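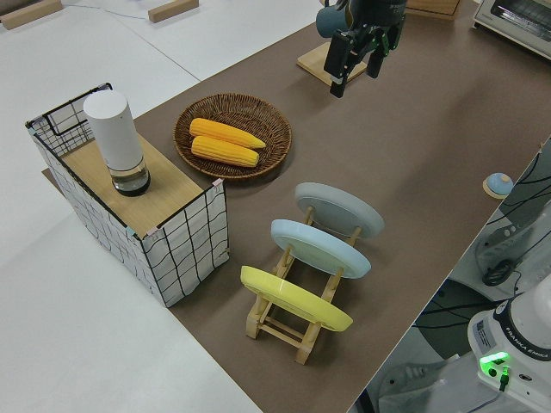 Undcombe Community Forum
Local Customs and History
Topic: The rule against whistling at the Gurar ford – origin and present standing

Started by LowerMill_Clerk
Posted 2021-11-29

Members are invited to contribute what they know concerning the custom that no person may whistle while crossing the ford at Gurar. The parish history group is preparing an entry on the subject for its register of living customs, and the account we hold at present is incomplete.

The version recorded in our papers is as follows. A ferryman named Anton kept the crossing before there was a bridge upstream. One night he heard whistling from the far bank, took it for a passenger, and rowed out. He did not return. From that time, families on both banks have forbidden whistling between the two marker stones. A person who forgets and whistles must walk back to the stone from which he or she set out, wait in silence until the water has been looked at by someone else, and begin again.

The group would be grateful for answers to the following.

Whether the rule is still kept in your household, and by whom it was taught to you.
Whether it applies to children under school age.
Whether humming is included.
Whether any written record exists that is older than the parish notebook.

Contributions will be cited by user name unless the member asks otherwise.

Reply from ostler_row

The rule is kept in my household. It was taught to me by my grandmother, who had it from her father. Humming was never included. She hummed across the ford every market day of her life and would have been surprised to learn that there was any question about it.

I would correct one point. In our family the person who whistles does not need a second person to look at the water. It is enough to turn one's back to it and count the posts on the bank. I have never heard of the second person until today.

Reply from Gurar_Northbank

With respect to the previous member, the second person has always been part of the custom on the north side. I was sent back as a boy more than once, and I stood at the stone until my aunt had gone down and looked. If she was busy with the goats, I waited. There was no counting of posts. The posts were put in by the drainage board and are much newer than the custom.

On the matter of children, those who cannot yet speak in full sentences are excused. After that the rule applies.

Reply from ostler_row

There were posts before the drainage board. The present ones replaced them.

Reply from N_Aerts
Nathalie Aerts, register editor

I thank both members. The register does not require that a custom have a single form, and the entry can set out the north bank and south bank practices side by side. It would assist me if further contributors stated which bank their family comes from.

Regarding written sources, I have been through the parish notebook again. The crossing is mentioned at page 238, in a list of places where carts were known to overturn. The note says that drivers "keep quiet there by habit." There is no mention of Anton and no mention of whistling as such. I should be cautious about reading the present rule into that line, although it is certainly suggestive.

Reply from tollgate_reader

South bank, on my mother's side.

I wish to register a doubt about the story as a whole. I have seen the date 1461 given for the ferryman's death on the painted board at the Messina inn, and I have seen it repeated in the summer leaflet as though it were established. I know of no document that supports it. The board was painted for the July fair within living memory, and the painter is said to have chosen the year to fill the space.

My own opinion is that the rule began as a practical instruction to carters. A horse in moving water should not be startled or given a signal it may mistake for a command. Many drivers used a whistle to start or turn a team. A person whistling idly on the bank could send a loaded cart off the hard bottom and into the pool. That explanation requires no ferryman.

Reply from Gurar_Northbank

I have no quarrel with what is said about the inn board, which has been a nuisance for years. I do object to the conclusion. If the rule concerned only horses it would have ended with the horses. My family never owned one. We crossed on foot and we kept the rule as strictly as anybody.

The older people did not explain it by carts. They said that something answers. They did not care to say more than that, and we did not press them.

Reply from tollgate_reader

Customs often outlast the reason for them, and people who never knew the reason supply another. I intend no disrespect to anyone's aunt.

Reply from weirside_anna

South bank by marriage, north bank by birth, and therefore obliged to keep both forms.

I can confirm the second person on the north side. I can also confirm that on the south side it was often omitted. My mother-in-law regarded it as fussy. My own mother regarded the south bank practice as no remedy at all, and would not let me walk home that way after dark in the company of my husband's cousins, who were great whistlers.

May I raise a related matter that has not been mentioned? On the evening before a wedding, a cup of water was taken from the ford, between the stones, and set on the windowsill of the bride's house. It was returned to the same place the next morning, before anyone in the house had spoken. I did this myself. I would like to know whether it belongs to the same body of belief or is a separate custom.

Reply from N_Aerts

I am glad to have this. The cup of water is new to the register. Could you say whether the cup was carried in silence on the way back only, or in both directions? It would also be useful to know who carried it.

Reply from weirside_anna

In silence on the way back only. Going home with it in the evening there was a good deal of talk, and usually some spilled. It was carried by the bride's younger sister or, if there was none, by the youngest unmarried woman in the house. In my case it was my niece, and she complained of the cold.

Reply from ostler_row

I have not heard of the cup on the south bank. We took a stone from the ford and put it under the step, where it stayed. I believe there are 2 under mine.

Reply from fen_surveyor

I write as a comparatively new resident and do not claim a bank.

My concern is with the proposal, made at the last open meeting, that a sign be placed at the ford asking visitors to observe the rule. I am not opposed to the register, and I think the custom should be written down. I am opposed to the sign. A rule of this kind is passed on by being told, and a printed notice will in my view turn it into an amusement. Visitors will whistle in order to see what happens. I would expect this within the first week.

Reply from LowerMill_Clerk

For the information of members, the proposal has not been adopted. The wording put forward was: "By long custom, please do not whistle between the stones." It made no reference to Anton or to any date. Comments may be left in this topic and will be placed before the next open meeting.

Reply from Gurar_Northbank

I agree with fen_surveyor. When a stranger whistled at the ford, someone would go up and tell them, and they generally stopped. That was how people came to know each other's names. I should be sorry to see a post do it.

Reply from tollgate_reader

I take the contrary view. There are fewer people at the ford now to tell anyone anything. On most afternoons a visitor may cross and recross without meeting a resident. If the custom is valued, a modest sign does less harm than silence. I say this as one who does not believe in the ferryman.

Reply from weirside_anna

Could the sign be placed at the parking area instead of at the stones? People would read it before walking down, and the crossing itself would be left alone.

Reply from ostler_row

I could accept that. I could not accept anything fixed to the south stone, which already has the old water board plate on it, numbered 1065, and looks the worse for it.

Reply from N_Aerts

I have noted the suggestion about the parking area for the open meeting. For the register itself, the entry will record the rule, the two forms of remedy, the exemption for very young children, the cup and the stone under the step. The ferryman will be given as a story told about the custom, with tollgate_reader's account of the carters printed beside it. The year on the inn board will be left out.

One question remains open. Only ostler_row has answered on humming. I would welcome a reply from the north bank before the text is set.

Reply from Gurar_Northbank

I have asked my aunt. She says humming is permitted going north and discouraged going south. She would not give a reason, and she asked that her name be left out of the entry.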